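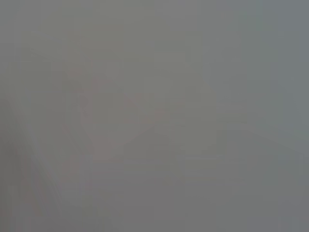 Pledetti packing room, Olcombe
Progress report to the Kollport Fund, 31st May

We're two months past the start of daily running, and I'm very glad to say the packing room feels like a different place to work! The arm on line 7 now takes the repeat lifting on every early shift, and the people who used to do it have moved on to checking, labeling and sorting out mixed orders — the part of the job most of them told us they liked best.

Output first. The best shift so far was 1017 cartons, with the line stopped for 30 minutes in total. Most of that was the infeed belt, which was old before we started and is down for replacement in July.

Training has gone further than we planned. Graziella Piras wrote the restart guide herself after the supplier's version proved too long to use at the bench, and the late shift has asked for copies too. Giorgia Cocco has taken over the morning checks and can now teach a new grip position without calling Ansah, our integrator. She starts on the higher pay grade next month, and we'd love to see more people follow her.

Some things are still rough. Soft pouches slip more than boxes do, so they stay on the hand-packing bench for now. Two people on the late shift would like a slower handover between their bench and the arm, and we agree with them — Ansah is changing the timing. The noise near the compressor also needs work, and we have a quote for a cover.

Spending is within the grant. The part set aside for training is nearly used up, and we'd like to move what is left of the installation money across to it. Please let us know if you need a form for that.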